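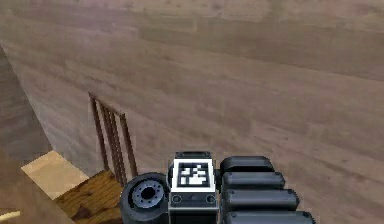 把持制御ソフトウェア シミュレーション点検表(コメント付き)

対象:Lomow 制御スタック、Kiani 経路計画モジュール
実行環境:Virnach シミュレータ、室内シーン
点検者:Isauro Zepeda
確認者:Rutilio Ocampo
実施:2月
判定の書き方:適/要修正/保留/対象外

前回の版から、認識系の節を計画系の節より前に移した。前回は計画の失敗として記録した項目のうち、座標の受け渡しが原因だったものが混じっていたため、今回は座標系の確認が終わるまで計画の項目に進まない順番にしている。コメント欄は点検中に書いたものをほぼそのまま残した。あとから書き足した分は「追記」とする。

実機に載せる前の点検であり、この表が全部「適」になっても実機での運転許可にはならない。Karkthorpe 側の受け入れ点検は別紙。

1. 起動前

1-1 制御ノードと計画ノードの版が、リリース記録の版と一致している
判定:適
コメント:起動ログの先頭に出るハッシュで照合した。画面のタイトルバーに出る版番号は手で書き換える運用のままで、照合には使わないこと。

1-2 シーンファイルと乱数の種が記録されている
判定:適
コメント:種は 507 で固定。種を指定しないで起動すると時刻から作られるが、その値がログに残らない。再現できない失敗報告の多くがこれに当たる。起動スクリプトが種なしを受け付けないように変えたい。
追記:スクリプト側で弾くようにした。種なしで起動すると終了コードを返して止まる。

1-3 設定ファイルの上書き順序が文書どおりである
判定:要修正
コメント:文書では「既定値、機種別、シーン別、コマンドライン」の順に上書きするとある。動かしてみると、機種別とシーン別の順が逆になる場合がある。シーンファイルの中から機種別設定を読み込んでいると、後から読まれたほうが勝つ。速度上限が機種別の値に戻ってしまうので、安全上は厳しい側に倒れているが、意図した動作とは言えない。

1-4 前回実行の残りプロセスがない
判定:適
コメント:異常終了のあと、計画ノードだけが残ることがある。残ったまま起動すると名前の衝突で新しいほうが落ち、古い設定の計画ノードに新しい制御ノードがつながる。見た目は正常に動く。起動前に必ずプロセス一覧を見ること。

1-5 シミュレータの時刻で全ノードが動いている
判定:適
コメント:実時刻を参照しているノードがないか、ノードごとに確認した。ログ出力だけは実時刻も併記している。両方あるほうが後で照合しやすい。

2. 停止系

2-1 非常停止の指令で、全関節の速度指令が次の制御周期までにゼロになる
判定:適
コメント:移動中、把持中、計画待ちの各状態で試した。計画待ちで停止をかけたとき、待ち行列に残っていた軌道が解除後に流れないことも見ている。

2-2 停止の解除だけでは動き出さない
判定:適
コメント:解除のあと、改めて開始指令を送るまで静止している。前の版では解除と同時に軌道の続きが再開される経路が一つ残っていた。その修正が今回の版に入っていることを、差分でも確認した。

2-3 通信が途切れたときに停止する
判定:適
コメント:計画ノードを強制終了、認識ノードを強制終了、操作画面を閉じる、の各場合を試した。操作画面を閉じた場合は停止せず、実行中の軌道を終えてから待機に入る。仕様どおり。ただし仕様書のこの行は見つけにくい場所にあり、操作者は画面を閉じれば止まると思っている可能性が高い。
追記:操作手引きの最初のページに移してもらうよう依頼した。

2-4 制御周期の遅れを検出し、続いたときに停止する
判定:保留
コメント:検出は動く。遅れが一度だけのときは警告、続いたときは停止、というところまでは確認できた。問題は描画負荷で、影と反射を有効にしたまま録画をすると、シミュレータ側の遅れを制御側の遅れとして拾う。録画を切ると出ない。どちらの時刻で周期を測っているのかを先にはっきりさせる必要がある。

2-5 ステップ数の上限に達したとき、正常に打ち切られる
判定:適
コメント:上限は 3000 ステップ。達した時点で速度指令をゼロにし、結果を「時間切れ」として書き出す。以前は「失敗」と同じ扱いで書かれており、集計のときに区別がつかなかった。

2-6 関節の可動範囲の手前で減速する
判定:適
コメント:全関節を両方向に動かして確認。手首に近い関節では減速の始まりが早すぎるように見えるが、値は設定どおりだった。設定の根拠は実機側の資料に当たること。

3. 座標系とマーカー

3-1 マーカーの識別番号が、モデルの定義と検出結果で一致している
判定:適
コメント:手先ハウジングの四角いマーカーで確認。白い縁が十分に太く、背後が木目の面でも縁の検出は安定していた。

3-2 マーカーから求めた手先の姿勢と、関節角から求めた手先の姿勢の差が許容内である
判定:適
コメント:許容は 2 mm。静止状態で測ること。動作中に測ると、画像の時刻と関節角の時刻のずれがそのまま差に乗ってくる。点検表の古い版には「静止状態で」の一言がなく、人によって結果が違っていた。

3-3 カメラが傾いた視点のときも、上方向の扱いが正しい
判定:適
コメント:画面上で壁や床の線が斜めに走る視点をわざと選んで確認した。重力方向はシーンの座標から取っており、画像の向きには依存していない。Lomow の旧版は画像の下方向を仮の重力方向に使う初期化があり、傾いた視点で起動すると最初の推定だけがずれた。その処理は削除済み。

3-4 マーカーが隠れたとき、古い姿勢を使い続けない
判定:要修正
コメント:隠れてからしばらくは最後の姿勢で補間し、期限を過ぎたら「不明」にする設計。期限を過ぎても「不明」にならない場合があった。別のマーカーが見えていると、そちらの更新時刻で期限が延びている。時刻をマーカーごとに持つべきところを、検出器全体で一つ持っているのが原因。チケット 184 に追記した。

3-5 手先の複数の面にマーカーがある場合、面の取り違えがない
判定:適
コメント:上面と前面のマーカーが同時に見える姿勢で確認。両方から求めた手先の姿勢は一致している。取り違えると姿勢が直角に跳ぶので、グラフを見ればすぐわかる。

3-6 座標変換の木に切れ目や二重の親がない
判定:適
コメント:起動時と、シーンを読み直した後の両方で確認。読み直しの後に古い物体の座標系が残る件は解消している。

3-7 単位の取り違えがない
判定:適
コメント:物体の寸法をモデルファイルから読む経路と、認識結果から読む経路で、同じ物体の寸法を突き合わせた。倍率のかかったモデルも対象に含めている。

4. 認識

4-1 木の面を背景にした木製の物体が、背景と分けて認識される
判定:保留
コメント:このシーンは壁も床も木目で、椅子の背も茶色の縦の桟である。椅子の桟は一本ずつ分かれて出る場合と、まとまった一枚の板として出る場合があり、視点を少し変えるだけで切り替わる。一枚の板と見なされるほうが衝突判定としては安全側だが、桟の間を通す計画を将来許すつもりなら、どちらで扱うのかを先に決めておくこと。現状は一枚の板に統一する設定があり、既定では無効になっている。

4-2 光沢のある金属面で、距離の欠けや偽の点が許容内である
判定:要修正
コメント:やかんの胴で偽の点が出る。部屋の映り込みが強く出る角度で、胴の内側に点が並ぶ。そのまま外形を当てはめると、胴が実際より小さく推定される。小さく見積もる誤りは接触につながるため、要修正とした。対策の候補は、内側の点を捨てる、外形の当てはめに余裕を足す、のどちらか。前者は取っ手の下の空間まで消してしまうことがあり、単純には採用できない。

4-3 取っ手のような細い曲がった部分が失われない
判定:適
コメント:黄色い取っ手は最後まで残っていた。点群の間引きを強くすると先に消えるのは注ぎ口のほうである。間引きの値を変えたときは取っ手だけを見て安心しないこと。

4-4 植物のように形が複雑な物体が、通過不可の領域として登録される
判定:適
コメント:葉の一枚ごとの形は要らない。葉先まで含む大きめの箱で囲まれていればよい。箱が鉢だけを囲み、葉が外に出る失敗が旧版にあったので、この項目を残している。

4-5 画面の端で切れた物体が、見えている部分だけで確定されない
判定:要修正
コメント:端で切れた物体には「未確定」の印が付き、視点が変わって全体が見えた時点で外れる。印は付く。ところが計画側がその印を読んでいない。見えている部分の外形だけで衝突判定をしている。5-4 と合わせて直すこと。

4-6 認識結果の信頼度が低いとき、把持の対象から外れる
判定:適
コメント:しきい値の上下で試した。外れた物体も障害物としては残る。ここが両方とも消える作りになっていないことを毎回確認する。

4-7 壁に掛かった物が壁と一体で扱われる
判定:適
コメント:額のような薄い物は壁に含めて問題ない。厚みのある物が壁に含まれた場合は、壁の面が手前に出てくる形で安全側に倒れる。 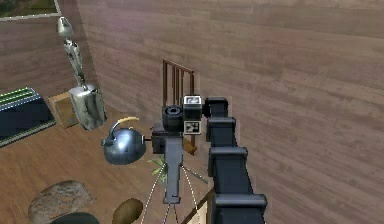 Rutilio Ocampo:4-2 について、外形に余裕を足す案に賛成だが、把持の目標位置まで一緒に外へずれないようにしてほしい。前に同じ対策を入れたとき、衝突判定の形と把持計算の形が同じデータを参照していて、指が閉じても届かない位置を目標にしていた。衝突判定用と把持用を別に持つ変更を先に入れ、そのあとで余裕の値を決める順番がよいと思う。それから 4-5 は安全に関わるので、次の版まで待たず今回の版で止めるべきだ。

点検者返答:了解。4-5 は今回の版の出荷を止める項目に格上げした。4-2 は形状データの分離を先に行う。分離の変更が入った時点で 4-2 と 6-1、6-2 をやり直す。

5. 経路計画(Kiani)

5-1 開始姿勢がすでに接触している場合、計画を始めない
判定:適
コメント:エラーの文面が「経路が見つかりません」になっていた点を修正済み。今は「開始姿勢が障害物と干渉しています」と出て、干渉している部品の組も表示される。

5-2 手先が物体のすぐ横にある状態から、離れる方向の計画ができる
判定:保留
コメント:やかんの横に手先を寄せた姿勢から試した。離れる方向が一つに限られる配置で、時々失敗する。同じ種で繰り返すと同じ結果になるので、探索の揺らぎではなく最初の候補の選び方に原因がある。候補の並びを逆にすると成功する。正しい直し方はまだ決まっていない。

5-3 アーム自身との干渉が判定に含まれている
判定:適
コメント:手首を曲げ込んだ姿勢で確認。手首に付いた筒状のセンサ筐体も干渉モデルに入っている。センサを後から足した構成では干渉モデルの更新を忘れやすい。構成を変えたらこの項目からやり直すこと。

5-4 「未確定」の物体に対して、隠れた側の余裕を取る
判定:要修正
コメント:4-5 と同じ件。計画側で印を読むところから未実装。

5-5 計画の途中で障害物が変わったとき、計画をやり直す
判定:適
コメント:床の物体を動かして確認した。やり直しの間、アームは停止している。減速しながら次の計画を待つ設定もあるが、今回の点検では無効にした。有効にする場合は 2-1 からの再点検が必要。

5-6 計画に失敗したとき、理由が記録される
判定:適
コメント:理由の種類が増えて読みにくくなってきた。「時間切れ」「干渉」「可動範囲」「目標が不正」の区別があれば普段は足りる。細かい理由は詳細ログにだけ出せばよい。

5-7 軌道の平滑化の後に、もう一度衝突判定を行っている
判定:適
コメント:平滑化の前だけで判定していた時期がある。角を丸めた分だけ椅子の背に近づく例が出て見つかった。現在は後でも判定し、干渉があれば平滑化前の軌道を使う。

5-8 空間の隅で、壁と壁の両方に対する距離が守られる
判定:適
コメント:壁と壁が合う角の近くで、片方の壁にだけ余裕が適用される不具合がないことを確認。距離は干渉判定の結果から出している。画面の見た目で判断しないこと。斜めの視点では近く見える側が逆になることがある。

6. 把持制御

6-1 接近の最終段階で速度が落ちる
判定:適
コメント:減速の開始は目標までの距離で決まる。距離は把持用の形状から計算する。形状データの分離が入ったら再点検。

6-2 指を閉じる動作が、接触の検出で止まる
判定:適
コメント:硬い物体では問題なし。シミュレータの接触は剛性の設定に強く左右されるので、この結果を実機の力の値の根拠にしないこと。

6-3 把持したと判定する条件が、指の開き量だけになっていない
判定:適
コメント:開き量と接触の両方を見ている。開き量だけの場合、空振りで指が途中で引っかかったときに成功と判定される。

6-4 把持中の物体が、アームの干渉モデルに追加される
判定:要修正
コメント:追加はされる。放した後に外れないことがある。放す動作の途中で停止をかけ、解除してから手動で指を開いた場合に残った。残ると、次の計画で存在しない物体を避けて大回りする。危険側ではないが、動きを見た人が原因を推測できない。

6-5 取っ手を持つ場合、物体の傾きの制限が計画に渡される
判定:保留
コメント:渡る経路は確認した。制限の値が物体の種類ごとの既定値で、中身の有無を区別していない。区別が必要かどうかは用途次第で、Karkthorpe 側の回答待ち。

6-6 手先と物体の位置関係が、表示と内部の値で一致する
判定:適
コメント:表示の更新が内部の値より一周期遅れるのは仕様。補助線を重ねて表示しているときは、補助線だけ更新が遅れていないかも見ること。

7. 表示と操作画面

7-1 補助線や座標軸の表示が、認識の入力画像に混じっていない
判定:適
コメント:操作者用の描画と認識用の描画は別の経路になっている。白い破線のように輪郭のはっきりした線が認識側に入ると、細い物体として拾われるおそれがある。表示の有無を切り替えて、認識結果が変わらないことを確かめた。

7-2 停止中、計画中、実行中の区別が画面でわかる
判定:適
コメント:色だけの区別になっていたため、文字も併記するように変わった。

7-3 警告が他の表示に隠れない
判定:要修正
コメント:録画パネルを開くと警告欄が下に押し出され、小さい画面では見えなくなる。警告欄を固定位置にすること。

7-4 操作の取り消しができる範囲が明示されている
判定:適
コメント:実行を始めた軌道は取り消せない。止めるには停止を使う。ボタンの名前が「取消」のままだと誤解するので「予約を取消」に変えてある。

8. 記録

8-1 指令、計測値、認識結果、計画結果が同じ時刻の基準で記録される
判定:適
コメント:基準はシミュレータの時刻。

8-2 記録から同じ動作を再生できる
判定:適
コメント:種とシーンファイルと設定がそろっていれば再生できる。設定は読み込んだ元のファイルではなく、上書きが全部終わった後の値を保存している。1-3 の不具合があっても再生結果が合うのはこのため。

8-3 保存先の空きがなくなったとき、動作を止めずに記録だけ失うことがない
判定:適
コメント:空きが下限を切ると新しい実行を受け付けない。実行中に切った場合は、その実行が終わるまで書けるだけの余裕を見ている。画像を全部残す設定にすると余裕の計算が合わなくなるので、その設定では別の保存先を使うこと。

8-4 失敗した実行の画像が、成功した実行の画像と同じ条件で残る
判定:適
コメント:失敗だけ解像度を上げて残す案が出たが、条件が変わると比較ができないため見送った。

9. 今回の版で出荷を止める項目

3-4 隠れたマーカーの期限
4-5 未確定の印(計画側が未対応)
5-4 未確定の物体への余裕

そのほかの要修正は次の版までに直す。保留の項目は担当を決めて、点検表の次の改訂までに判定を付けること。

10. 再点検の範囲

マーカー検出を変更したとき:3 の全項目
形状データを変更したとき:4-2、4-3、5-3、6-1、6-2、6-4
計画の設定だけを変更したとき:5 の全項目と 2-1
表示だけを変更したとき:7 の全項目
シミュレータ本体の版を上げたとき:全項目。Virnach は接触計算の既定値が版によって変わることがあり、差分の説明だけで省略の判断をしない。

Isauro Zepeda 追記:3-4 の修正版を受け取り、マーカーごとに時刻を持つ形になっていることをコードで確認した。動作の確認はまだ。判定は「要修正」のままにしておく。

Rutilio Ocampo 追記:3-4 の動作確認では、上面を隠して前面だけを見せる場合と、その逆の両方をやってほしい。片方だけで通る修正がありうる。

Isauro Zepeda 追記:両方を手順に加えた。3-4 の下に枝番を付けて、次の改訂から載せる。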